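Lavandaria e arrumos: galeria da remodelação

Esta página reúne notas técnicas e imagem da zona de tratamento de roupa de um apartamento T2, depois da troca do mobiliário e da revisão das ligações de água. As entradas seguem a ordem do percurso da roupa: recolha, separação, lavagem, secagem, dobragem e arrumação. As cotas são em milímetros, salvo indicação em contrário. As referências dos fornecedores aparecem onde fazem falta para encomendar peças.

1. Planta e cotas gerais
A divisão é um retângulo estreito com acesso pelo corredor. A parede mais comprida foi reservada aos armários e a oposta às máquinas. A passagem livre entre as duas frentes ficou em 1000, medida com portas fechadas. Com uma porta aberta o valor reduz-se à largura do corpo de uma pessoa de lado, e por isso as portas dos módulos abrem todas para o mesmo sentido.

2. Pavimento
Mosaico cerâmico assente com pendente mínima para o ralo. A junta é de argamassa epóxi, mais difícil de aplicar mas sem manchas de detergente ao fim do primeiro ano. O rodapé foi colado, não aparafusado, para evitar furos na zona da canalização.

3. Módulos altos
Fornecimento Gikovel, linha de despensa, com corpos de 600 de largura. As portas são lisas, sem puxador, com abertura por pressão. O mecanismo de pressão exige folga regular entre portas. Na primeira montagem duas delas prendiam e foi necessário afinar as dobradiças na vertical e depois na profundidade, por esta ordem.

4. Prateleiras interiores
Três por módulo, reguláveis em passos de 32. A de baixo ficou alta o suficiente para guardar os detergentes em garrafão sem os deitar. As prateleiras de cima levam roupa de cama, com os jogos dobrados dentro da própria fronha.

5. Bancada
Profundidade de 615, o que deixa uma saliência pequena em relação à frente das máquinas. A aresta dianteira foi boleada. A superfície aguenta o ferro pousado na base, mas a placa quente diretamente sobre o material está fora das condições de garantia.

6. Máquina de lavar
Ligação à água fria com torneira de esquadria independente. A mangueira de descarga entra no sifão a uma altura de 600 do pavimento. Abaixo desse valor o modelo instalado perdia água por efeito de sifão durante o enchimento. Os pés foram nivelados com o tambor vazio e verificados de novo após uma centrifugação com carga completa.

7. Secador
De condensação, colocado ao lado e não em coluna. A coluna pouparia largura mas punha o filtro acima da altura dos olhos, e um filtro que não se vê acaba por não ser limpo. O depósito de água esvazia para o mesmo sifão através de um kit Tunier, com a mangueira fixada por duas abraçadeiras.

8. Iluminação
Régua linear sob os módulos suspensos, temperatura neutra. A luz quente foi experimentada e abandonada: o azul-marinho e o preto tornavam-se indistinguíveis na separação. O interruptor ficou do lado de fora da porta, a par do interruptor do corredor.

9. Ventilação
Grelha na porta e extração com temporizador. O extrator arranca com a luz e continua durante um período regulável depois de esta se apagar. No inverno convém prolongar esse período, sobretudo quando há roupa no estendal interior.

10. Estendal
Modelo de parede Starer, com varetas rebatíveis. Comprimento útil por vareta de 1000. Toalhas de banho vão dobradas ao meio na vareta superior; camisas em cabide, na inferior. O fabricante indica carga distribuída, e uma manta molhada numa única vareta já empenou o suporte do lado esquerdo.

11. Recolha da roupa
O circuito começa num cesto redondo de plástico claro, pousado em frente aos armários. A forma redonda tem menos aproveitamento de canto do que a retangular, mas roda-se com o pé e passa sem bater nas ombreiras. A capacidade prática é a do bordo. Acima disso a roupa fica pendurada para fora e cai durante o transporte até à máquina. 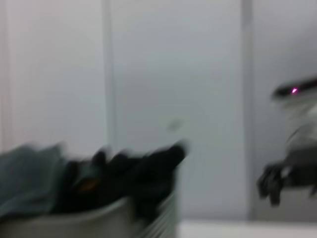 O bordo funciona, assim, como indicador de carga. Quando o monte o ultrapassa, o conteúdo corresponde em regra a mais do que uma lavagem e deve ser dividido antes de sair do cesto. A divisão faz-se por cor e por peso do tecido, com as peças pretas para um lado e as azuis e cinzentas para outro. Os forros e as etiquetas de cor viva merecem verificação antes da primeira lavagem, em particular quando vêm cosidos a tecido escuro.

12. Separação
Dois sacos de lona suspensos numa calha no interior do primeiro módulo. A calha tem 187 de afastamento ao fundo, medida necessária para os sacos cheios não tocarem na porta. Um terceiro saco foi retirado por ser usado apenas para meias desemparelhadas, que passaram para uma caixa na prateleira.

13. Programas usados
Escuros: ciclo a 30 graus, centrifugação média, peças do avesso. Toalhas: 60 graus, sem amaciador, que reduz a absorção do turco. Malhas: ciclo de lã e secagem na horizontal. Tudo o resto segue a etiqueta, que nas peças mais antigas já mal se lê e foi copiada para uma folha colada no interior da porta.

14. Dobragem
Feita na bancada, com a pilha virada para o lado dos armários. As camisolas são dobradas em terços no sentido do comprimento e depois ao meio, de modo a caberem na profundidade da prateleira com folga à frente. Calças ao meio, pelo gancho, e a seguir em três.

15. Arrumação
Roupa de uso diário entre a altura da anca e a dos ombros. Acima, roupa de outra estação em caixas com tampa. A caixa de inverno desce em outubro e volta a subir em abril, altura em que se lavam também as capas dos edredões.

16. Manutenção
Filtro do secador a cada ciclo. Filtro da bomba da máquina de dois em dois meses. Borracha do óculo limpa com pano húmido e deixada aberta. O cesto lava-se no duche com detergente neutro, incluindo a parte exterior, onde o pó se agarra mais do que no interior.

17. Custos parciais
Ferragens e kit de descarga: 187 euros. Estendal e calha, com portes: quase 615 euros, valor que inclui a substituição do suporte empenado. A mão de obra da canalização foi faturada à parte e não consta desta página. As dobradiças de reserva vieram de um armazém na Holanda e demoraram mais do que os próprios módulos.

18. Pendentes
Falta rematar a junta entre a bancada e a parede do lado do secador e substituir a grelha da porta por uma de lâminas fixas. A calha dos sacos será recolocada ligeiramente mais acima quando forem trocadas as lonas.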